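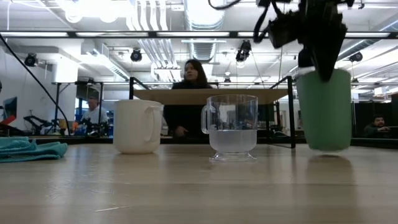
Payroll Deductions for Casual Student Staff: Errors in the Employee Declaration Form

Project report by Tanveer Farooqui and Emília Machala
19 March 2021

1. Purpose

The project examined how students starting casual work complete the declaration form that sets their tax withholding. Tatcombe, a catering employer, supplied 200 de-identified forms lodged by new casual staff. We compared each form with the matching payroll record and recorded any mismatch.

2. Background

An employee's declaration tells the payroll office whether to apply the tax-free threshold, whether the person is a resident for tax purposes, and whether a study loan is owed. A person with two jobs should normally claim the threshold from one payer only. If it is claimed twice, too little tax is withheld over the year and a bill may follow at assessment.

3. Method

Forms were keyed into a spreadsheet by one author and checked by the other. Forms with no signature or no start date were set aside. This left 174 for analysis. Each was coded for three items: threshold claim, residency answer and study loan answer. Where a form and the payroll record disagreed, we treated the form as the source and marked the record as a keying error.

Withholding was then recalculated in Paracha, the payroll package used in our course, with the fortnightly tables. Medicare levy variations were left out of scope.

4. Results

The study loan question caused the most trouble. Several staff left it blank, and payroll had entered "no" by default. Blank residency answers were less common and were mostly found on forms from international students.

Double claims of the threshold could be tested only where the employee had listed a second payer. In the largest case the shortfall came to $1,892 for the full year. The employee's second job was at Skistenard, and both payers had been told to apply the threshold. No other case was above $1,000.

5. Limits

All forms came from one employer. Second jobs were self-reported and are likely to be understated. We did not see notices of assessment, so the shortfalls are calculated amounts and take no account of deductions claimed later.

6. Recommendations

6.1 Payroll should return any form with a blank study loan answer before the first pay run.

6.2 The threshold question should be followed by a plain prompt: "Are you claiming this from another payer now?"

6.3 Staff who change jobs or take a second one should be sent a new form.

A draft of the revised form has been set up in Ument and will be tested with new starters in May.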